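2021-04-03

Le transfert des tickets de Nisament vers Foltlow est terminé depuis jeudi soir. J'avais promis à Lorena Ocampo d'écrire comment je m'y suis pris, vu qu'elle doit faire la même opération chez elle avant l'été. Je note tout dans l'ordre, y compris ce que j'ai dû refaire.

## Point de départ

Chez Ullia, nous utilisions Nisament pour les demandes d'assistance depuis l'époque où nous étions quatre au support. Le logiciel faisait son travail. On recevait un courriel, il devenait un ticket, quelqu'un le prenait. Les ennuis sont venus avec la dernière version, qui a retiré les réponses types partagées et les a remplacées par des modèles personnels. Chacun avait donc sa propre réponse à « je n'arrive plus à ouvrir ma session », et les clients recevaient des consignes différentes selon la personne de permanence.

En janvier, Brenda Ojeda a demandé à voir autre chose. Nous avons essayé Foltlow pendant un mois sur la boîte de test, puis la décision a été prise assez vite. Je n'ai pas d'avis très tranché sur les deux produits. Foltlow est plus lent à l'affichage, mais les droits d'accès y sont plus clairs et la recherche fonctionne sur le texte des pièces jointes.

Il restait à déplacer l'historique : 1567 tickets, avec les échanges, les notes internes et les fichiers joints. On aurait pu repartir de zéro et garder l'ancien outil en lecture seule. Fermín Quezada était pour. J'étais contre, les clients répondent souvent à des fils vieux d'un an et je ne voulais pas chercher dans deux endroits.

## L'export

Nisament propose un export CSV et un export JSON. Le CSV est à éviter. Il aplatit les conversations : chaque ticket tient sur une ligne et les réponses sont collées bout à bout dans une seule cellule, sans nom d'auteur. Pour des statistiques, ça suffit. Pour un transfert, on perd l'essentiel.

Le JSON est complet, mais il accepte jusqu'à 1000 tickets par fichier. Au-delà, il s'arrête sans message. Le fichier est valide, il s'ouvre, il est simplement incomplet. Je m'en suis aperçu en comparant la date du dernier ticket exporté avec celle affichée à l'écran. Il faut donc découper par période. J'ai fait un fichier avant juin et un fichier après, avec un filtre sur la date de création. Attention à ne pas filtrer sur la date de modification, qui change dès qu'on ouvre un ticket pour le vérifier et qui produit des doublons entre les deux fichiers.

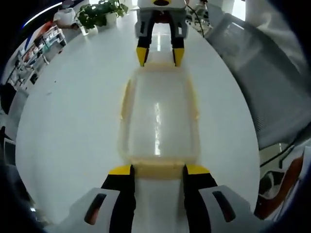 Les pièces jointes ne sont pas dans le JSON. On n'y trouve que des liens, et ces liens expirent. La documentation parle de sept jours, chez moi certains étaient déjà morts le lendemain. Je conseille de télécharger les fichiers dans la foulée, le même soir, avec un petit script qui lit le champ `attachments` et range chaque fichier dans un dossier portant le numéro du ticket. Le mien fait trente lignes en Python et n'a rien de remarquable. Il attend une seconde entre deux téléchargements, faute de quoi le serveur renvoie une erreur 429.

## La correspondance des champs

C'est la partie qui m'a pris le plus de temps. Les deux logiciels n'ont pas la même idée de ce qu'est un ticket clos.

| Nisament | Foltlow |
|---|---|
| Nouveau | Ouvert |
| En cours | Ouvert, assigné |
| En attente client | En pause |
| Résolu | Résolu |
| Fermé | Archivé |
| Fusionné | (pas d'équivalent) |

Pour les tickets fusionnés, j'ai gardé le ticket principal et ajouté l'ancien numéro dans une note interne. Quand un client cite un vieux numéro, la recherche le retrouve.

L'autre difficulté vient des agents. Foltlow refuse un message dont l'auteur n'a pas de compte, et la moitié de notre historique a été écrite par des gens qui sont partis. J'ai créé un compte inactif « Ancien agent » et tout mis dessous, avec le vrai prénom au début du message. Piret Šimkus, qui s'occupe de la conformité, préférait de toute façon que les adresses des anciens salariés ne soient pas recopiées. Un compte inactif ne consomme pas de licence, j'ai vérifié sur la facture du mois.

À propos de Piret : son nom a servi de test. Dans le premier export, le Š était devenu deux caractères illisibles. L'export JSON est bien en UTF-8, c'est mon script qui ouvrait le fichier avec l'encodage par défaut de Windows. Il suffit d'ajouter `encoding="utf-8"` à l'ouverture, en lecture comme en écriture.

## Premier import

Je l'ai lancé un vendredi à 18 h, sur l'espace de test. Au bout de quarante minutes, Foltlow annonçait « import terminé » en vert. Il y avait 877 tickets.

Le journal était vide. J'ai écrit à leur support, qui a répondu le lundi avec un lien vers une page que j'avais déjà lue. Deuxième réponse, plus utile : l'import ignore en silence tout ticket dont l'adresse du demandeur est vide ou mal formée. Or nos demandes prises par téléphone n'avaient pas d'adresse du tout. On mettait le numéro dans le titre et on passait à la suite.

J'ai donc fabriqué des adresses de remplacement sur un sous-domaine à nous, une par numéro de téléphone. Avant de faire ça, il faut couper toutes les notifications sortantes. Je l'avais fait dans les réglages généraux, mais il y a un second interrupteur dans les règles d'automatisation, et il est activé d'origine. Tadeo Gallardo a reçu une enquête de satisfaction pour un problème d'imprimante réglé il y a trois ans. Il a mis quatre étoiles.
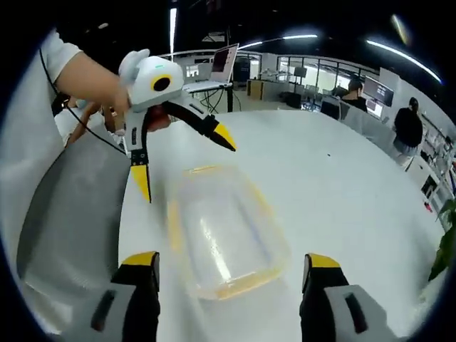 *Pince à embouts jaunes, mâchoires écartées.*

## Deuxième import

Le deuxième essai est passé. Le total était le bon, en comptant les tickets fusionnés à part. J'en ai ouvert une trentaine au hasard, en prenant surtout des cas pénibles : longs échanges, captures d'écran dans le corps du message, réponses envoyées depuis un téléphone avec tout l'historique cité en dessous.

Ce qui n'allait pas :

- les images insérées dans le texte apparaissaient en pièces jointes à la fin. Je n'ai pas trouvé de solution et je laisse comme ça ;
- les heures étaient décalées d'une heure pour l'été. L'export est en UTC, mais sans le préciser. J'ai ajouté le `Z` à la fin de chaque date et c'est rentré dans l'ordre ;
- les étiquettes avec un espace étaient coupées en deux. « Mot de passe » donnait trois étiquettes. J'ai mis des tirets.

J'ai ensuite vidé l'espace de test et tout relancé sur l'espace réel, mercredi soir. Jeudi matin, j'ai basculé la redirection de courriel. Pendant la journée, j'ai laissé les deux boîtes recevoir en parallèle, puis j'ai coupé l'ancienne à 19 h. Trois messages étaient arrivés uniquement dans Nisament, envoyés par des clients qui utilisaient l'adresse technique. Je les ai recopiés à la main.

## Les réponses types

Nous en avions beaucoup trop. Brenda et moi les avons relues une par une et nous en avons gardé un petit nombre, toutes réécrites. La règle est simple : une consigne par phrase, et le nom exact du bouton tel qu'il s'affiche chez le client. Les anciennes disaient « allez dans les options », alors que le menu s'appelle « Préférences » depuis deux versions. Ça explique une partie des relances.

Nous avons aussi supprimé la formule qui demandait au client de redémarrer avant toute chose. Elle reste dans la procédure, mais en troisième position, après la vérification de la version installée. Fermín n'est pas d'accord – il dit que le redémarrage règle un cas sur trois – et nous regarderons les chiffres dans quelques semaines.

## Pour Lorena

Le script est dans le dépôt partagé, dossier `lagos`, c'est le nom que j'avais donné à la machine de test. Il y a un fichier de configuration à remplir, avec les deux clés d'API. Ne lance rien sur l'espace réel avant d'avoir vérifié l'interrupteur des automatisations. Prévois aussi de la place sur le disque pour les pièces jointes, les nôtres étaient bien plus lourdes que ce que Nisament affichait dans son tableau de bord.

Si ton abonnement Nisament est annuel, regarde la date de renouvellement avant de choisir ta semaine. La résiliation doit être envoyée trente jours avant, par formulaire, et le formulaire n'est visible que pour le propriétaire du compte. Chez nous, c'était quelqu'un qui avait quitté la société. Il a fallu une lettre.

Il me reste à transférer la base d'articles d'aide, qui est dans un format différent. Je m'y mets après Pâques.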